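Print this page | E-mail this page

Political reporting from Grurura: progress report to the Pekent Fund
October
By Wendelin Schnyder

We said in our application that we wanted people in the Grurura district to be able to follow the ceasefire talks without depending on whichever side had the louder loudspeaker van. Since the last report that has started to feel like something we can really do, and I'm very glad to be writing this one!

The biggest change is that we now have two reporters working in the district full time, one in Dosine and one on the Mwaipopo side of the river. Before the grant we relied on phone calls and on whatever the party offices chose to send us, and you could hear it in the bulletins. Now there is someone in the room when the joint council meets, someone who can ask why an item has been dropped from the agenda (and go back on Friday and ask again). Both of them knew the district already. What they needed was time, transport and an editor who would pick up the phone, and the grant pays for all of it.

The council opened its sessions to reporters in the spring, closed them again after the quarrel over the prisoner lists, and then let us back in on condition that we didn't name the junior members of either delegation. We argued about that condition for a long time in the office. In the end we accepted it for the prisoner talks only and said so on air, at the start of every bulletin it affected. Neither delegation liked our saying so, but they have kept the door open, and the coverage of the grazing and road questions has been completely free of conditions.

The road story is the one I'd point you to first if you only have time for one. The Movement's office in Dosine had been telling people that the checkpoint on the Mwaipopo road would go as soon as the talks restarted, while the governor's spokesman was telling his own supporters it would stay until spring. Our reporters set the statements side by side and put them to the people who had made them. The two offices had to issue a shared clarification, the first either of them can remember doing, and it was read out at the market before we had even got it on the website.
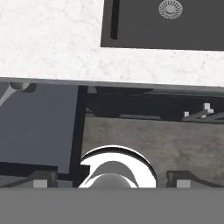 Weronika Jakubowski wrote to us after the road programme to say that she'd heard both spokesmen before, many times, but never one straight after the other, and that it had made her want to go to the next hearing herself. She also thought we'd been far too kind to the governor's man. He was allowed to say "in due course" again and again, she wrote, and she would have liked somebody to ask him which course. I read the letter out at our planning meeting, and the question has gone into the interview notes for the next time he agrees to come in.

She was in good company at that hearing. Almost 100 people came, which filled the school hall in Dosine and left a good number standing in the yard by the windows. We relayed it live with the equipment from the first instalment, and apart from a few lost minutes when the power dipped the whole thing went out as it happened. The questions from the floor were excellent. People wanted to know who would sign for the returned cattle, whether the youth wing's march had been permitted or merely put up with, and what happens to the joint patrols if one side walks out. We've made a programme plan out of those questions and it will keep us busy well into the dry season.

Some things have gone more slowly. The Movement's leadership abroad still won't speak to us directly, and its local people are nervous about getting ahead of it, so we too often have to report their position from printed statements. The translation desk is stretched. Two scheduled programmes had to be put back because the translations weren't ready, and I would rather hold a programme than put out a bad rendering of something a commander has said. We have moved a little money from travel to translation, within the limits your letter allows, and the revised budget sheet is attached.

We also lost our recording of the women's delegation meeting through a muddle over files. It was our own fault and a real pity, as it had been a lively afternoon. The delegation has very generously offered to sit down with us again, and the Mwaipopo reporter is arranging it now.

For the next period we'd like to start a short evening bulletin on council days only, going out at 7 p.m. when people are home from the fields. Both reporters are keen, and so am I. We would also like to talk to you about whether the second instalment could come a little earlier, so that the Dosine post is covered without a gap when the talks move there. The minutes of our planning meetings and the programme list are in the annex, and I'm happy to send recordings of anything that catches your eye.

Contact: Grurura reporting desk, Dosine | © Grurura reporting desk, all rights reserved | Back to top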